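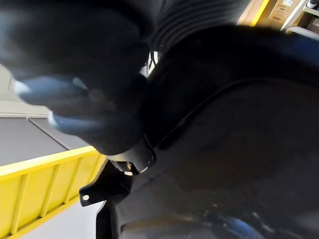

Morning writers of Jasby get their book

Jan 27, 2026
By the Jasby Lantern arts desk
14 shares | 6 comments

If you have walked along the Akanda foreshore before breakfast at any time in the past year, you may well have passed a row of people on folding chairs, all of them scribbling and none of them talking. They are the Early Pages writers, and after a good deal of patience on everyone's part the best of what they wrote down there is going to be a book.

Prultatero Press, the small publisher above the old bakery in Jasby, has confirmed it will bring out the collection in November under the title The Water Was Already Up. It will hold 40 pieces, mostly short prose with a handful of poems, and every one of them was begun outdoors in the half hour after sunrise. That was the only firm rule the group ever had. You could finish a piece at the kitchen table if you liked, or on the bus, or three months later when you had finally worked out what it was about, but the first lines had to be put down by the water.

Choosing was slow work. When the call went out for contributions the press was hoping for a couple of hundred pages to read, which seemed a fair guess for a group that started with a thermos and a borrowed picnic rug. What came in was 2,059 pages, a great many of them handwritten, and quite a few with sunscreen on them. The readers at Prultatero have asked us to pass on their thanks, and also a gentle reminder that staples are easier to manage than fishing line.

A prompt and then quiet

For those who haven't been along, the mornings run in much the same way each time. Someone reads out a line to get things started, a sentence from a library book or a scrap of overheard talk, and then there is silence until the ferry horn goes. Nobody is made to read aloud afterwards. Plenty do, though, and it's lovely to sit there with a cup of tea going cold in your hand and hear how one plain sentence about a gate has sent one person off to a grandmother's farm and another to a car park in Adelaide.

The line that gave the book its title was one of these. It was written on a morning of king tide, when the group turned up to find their usual patch of grass under water and had to carry the chairs back up to the road. The writer it belongs to is a retired bus driver who has asked to be listed by initials only, and who had not written anything longer than a shopping list since leaving school. That piece will open the collection.

There is a good spread of ages in the book. Two of the contributors are still at high school and came along in the holidays with their aunt. One of the longest pieces, which comes in just under the limit of 1,000 words, is by a woman in her eighties and tells the story of a single afternoon she spent as a child, waiting in a parked ute with a dog that didn't belong to her. We have been lucky enough to read it in proof and we won't spoil it, except to say that the dog is very well drawn.

Not everything that was sent in was about the foreshore, as it happens. The editors had expected page after page of pelicans and did get a fair few, but they also got hospital corridors, a divorce told through the contents of a shed, a long and rather wicked piece about a school fete, and a set of small poems on the business of learning to swim at fifty. The pelicans have been given a section of their own towards the back.

Help from the Jeruler Fund

Printing is being paid for in part by the Jeruler Fund, which gives small grants to writing and reading projects along this stretch of coast. The grant covers paper, binding and a modest fee to every contributor, something the group was keen on from the start. It will also pay for a large-print edition and for copies to go into the waiting rooms at the health centre, where, as anyone who has sat in them will know, the reading matter could do with a freshen-up.

The cover has been settled too, after some back and forth. It will be a plain sandy colour with the title in dark green, and inside the front flap there will be a page left blank, with nothing on it but a faint ruled margin. The idea is that whoever ends up with the book can write their own first line there. The press did wonder aloud whether people would be willing to write in a new book. The group took the view that they'd be writing in it whether they were invited to or not, and so the page stays.

Anyone whose work was not chosen should have had a letter by now. These were written one at a time, and each of them mentions something in the piece that the readers liked, so if yours has gone astray in the post please do get in touch with the press and ask for it. Several pieces that couldn't be fitted in will be read at the launch instead, and there is talk - only talk at this stage - of a second, smaller book if the first one sells. 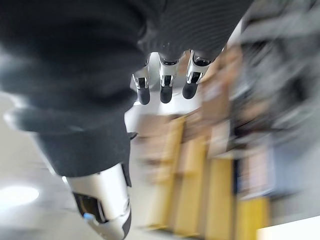 Mornings to carry on through autumn

The group will keep meeting while the book is being put together. The summer sessions have been well attended in spite of the heat, and those who come regularly say they have grown fond of the heavy, sticky mornings when there isn't a breath of wind and the pages curl at the corners. A new set of prompts has been drawn up to take things through to the end of autumn, with a run of them based on sounds and another on things people have lost and found again.

You don't need to book and you don't need to have written anything before. Bring a chair if you have one, a pen, something to lean on, and a hat. The Akanda kiosk opens early on writing mornings and will fill a thermos for the price of a cup. If it's raining the group moves under the rotunda, where it gets a bit close and elbows have to be minded, but it has never yet been called off.

People who find the grass hard going may like to know that the path to the rotunda has been resurfaced, and that there are benches along the landward side. The prompt is also left on a card in the library window each week for those who would sooner write at home, and work begun that way will be welcome if the second book does go ahead, so long as it was begun by an open window.

Orders for The Water Was Already Up can be left at the Prultatero office or at the library desk. The launch will be held at the rotunda, at sunrise naturally, with toast.

Recent in Arts and Books

Library window poem changes hands again
Akanda choir looking for two more tenors
Jeruler Fund opens its winter round
What we read over the holidays
Secondhand book stall moves to the hall verandah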